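Leandro Requena and Ziad Mahasneh
Student project report, final version
May 18, 2021

## Adding a coolant warning to a track-day coupe

### 1. Background

The car is a Ronadel coupe that the school's motorsport club uses at the Gorkside circuit. The factory gauge is slow and has no numbers on it. Last season the needle sat in the middle for most of a session and then went to red within one lap. We wanted a warning the driver would notice without looking down.

### 2. Requirements

- Amber light at 91 °C, red light at a higher limit set by the club
- No changes to the factory gauge or its sender
- Removable with hand tools
- Total cost under $300

### 3. Method

We fitted a second sensor in the upper radiator hose, using an adapter from Bustamante, a local parts shop. The sensor signal goes through the firewall next to the heater pipes. The lights are on top of the dash, left of the tachometer.

Ziad wrote the code and did the bench testing. Leandro did the fitting and the wiring in the car. We checked the sensor against a lab thermometer in a pan of heated water before it went into the hose – the first sensor read too low and was sent back.
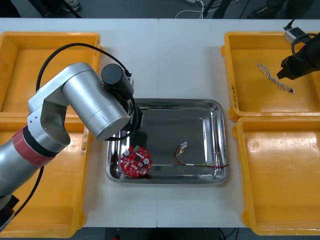
*Figure 1. Circuit board and wire harness in a steel tray.*

### 4. Track test

The test had 2 sessions. In the first, the amber light came on during the fourth lap and went out on the cool-down lap. In the second, the driver, Palitz, reported a flicker in the amber light at idle, when the engine was turning at 900 rpm. We traced it to a poor ground behind the dash and moved the ground to a bolt on the steering column bracket. The flicker did not come back that afternoon.

The red light never came on at the track, so we have only tested it on the bench.

### 5. Problems and remaining work

The adapter leaked at first and needed a different hose clamp. Fitting took longer than planned, mostly because the glove box had to come out twice. The lights are also hard to see in direct sun – Palitz asked for a small hood over them, and Leandro will make one before the June event.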